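How to Set Up a Puzzle Trail for a Kids' Rainy Afternoon

I have been running indoor puzzle trails at the Haltham library hall for six winters, and I still get giddy the night before. A trail is just a string of small puzzles spread through a room or a house, where each answer tells you where to go next. You can build one in an evening with paper, pens and whatever is in your toy drawer!

Start at the end. Pick where the treasure will be hidden (ours is nearly always inside the piano bench) and write that location on a card. Then work backward: what puzzle gives you the words "piano bench"? Write that one, decide where it will be hidden, and keep going until you reach the first clue, the one you hand over in person. Building it backward saves you from the awful moment when clue 4 and clue 5 both point to the coat rack. I have done this. Twice.

For children from seven to ten, I like 9 stops. Younger kids do well with five or six, and they'll want to run between them, so put the hiding places far apart.

Mix up the kinds of puzzles as much as you can. A rhyme, then a code, then something to do with their hands. My favorite code for beginners is the number swap, where A is 1, B is 2 and so on. Write the key at the top of the page the first time and leave it off the second time, and watch them go hunting for the old page. Mirror writing is lovely too, especially if the only mirror is upstairs.
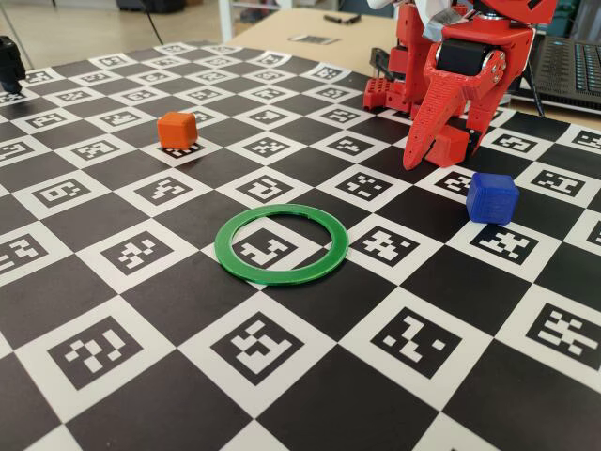 Grid puzzles deserve a stop of their own. Draw a grid six squares by six, put letters down the side and numbers along the bottom, and fill every square with a letter of the alphabet. The clue is then a list of squares: B4, E1, A6. Kids who shrug at riddles will often fly through this, and it quietly teaches them to read a map. Ludmila Ondrejka, who helped me with last December's trail, makes hers with pictures instead of letters and asks for the first letter of each one. It takes longer to draw but the little ones adore it.

Now test it. Hand the whole pile to a grown-up who hasn't seen it and keep your mouth shut while they solve it. If they get stuck for more than a couple of minutes, put in a hint. I write hints on folded slips with the clue number on the outside, and each team gets three to spend.

On the day, hide everything in reverse order too, last clue first. Number the backs lightly in pencil. If you have two teams, copy the clues onto two colors of paper and send the second team through the middle stops in a different order, so they aren't all piled up under the same table.

Our Saturday trails start at 2 p.m. and the fastest team usually finishes in under an hour, with plenty of shrieking. Keep your clues in an envelope afterward. Swap the hiding places, rewrite the rhymes, and most of the codes will be good for another year.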